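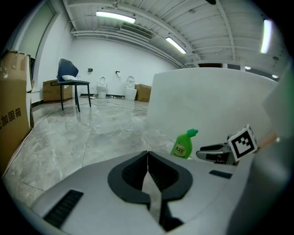
Ayantu Tufa wrote back inside the hour to ask whether I had tried squeezing the handle all the way shut before pressing record, and whether I had read the page that tells you to. I had not and I had, in that order. The ticket stays open all the same, because the fix lasted for one afternoon.

Ticket: Prutberg hand unit, grip width wrong on playback
Opened: 2023-10-07
Product: Prutberg hand-held gripper, Norneck recording software
Status: Waiting on customer (me, apparently)

What we're trying to do
Teach the arm to pick a bottle up off a surface and put it down again somewhere else. I do the job myself with the hand unit, the software learns from my recordings, and the arm has a go. My nephew had grasped the idea before I finished explaining it. The arm is taking longer.

What happens
Recording looks fine. On playback the arm reaches the right spot, lines up nicely, and closes its jaws to a width that would suit a watermelon. Then it lifts, with great confidence, and carries nothing to the drop-off point. It opens there too, very gently.

What I've tried
- Restarted the software. No change.
- Restarted the hand unit. No change, but it now beeps on startup, which it didn't before.
- Squeezed fully shut before recording, per Ayantu. Worked. Next morning it was back to watermelons.
- Wiped the jaw pads. They're cleaner.
- Re-recorded the whole set, 16 takes, slowly, like a man defusing something. Same result.
- Swapped to the Gila cable from the other bench. Same result, and now the other bench wants its cable back.

Log from the last run
gripper: zero loaded from file
gripper: width at start 0
gripper: width at close 2000
gripper: WARN close value at upper limit
playback: finished, no errors

I like the last line best.

Reply from Ayantu Tufa
Thanks for the log. The close value should never be sitting at the limit when there's something between the jaws, so the software is reading your squeeze backwards or against an old zero. "Zero loaded from file" makes me suspect the second. Could you look in the settings folder and tell me how many zero files are in there? There should be one. Please don't delete anything yet.

My reply
There are 2. One is from April, when Sandhu set the unit up for us. The other is mine, from the afternoon everything worked. I had not deleted anything when your message arrived, though it was close.

Reply from Ayantu Tufa
That would do it. At startup the software takes whichever file comes first by name, and the April one wins. Your new zero holds until you shut down, then the old one comes back. Move the April file out of the folder, restart, squeeze fully shut, hold until the light goes steady, then let go and record one short take. Send me the width at close before you do any more.

My reply
Moved it. Light went steady. Did one take on the bottle and the width at close is well short of the limit, with no warning. Before I do the other takes over: can the old recordings be corrected with the new zero, or am I defusing things again all evening? Also, the beep. It's still doing the beep.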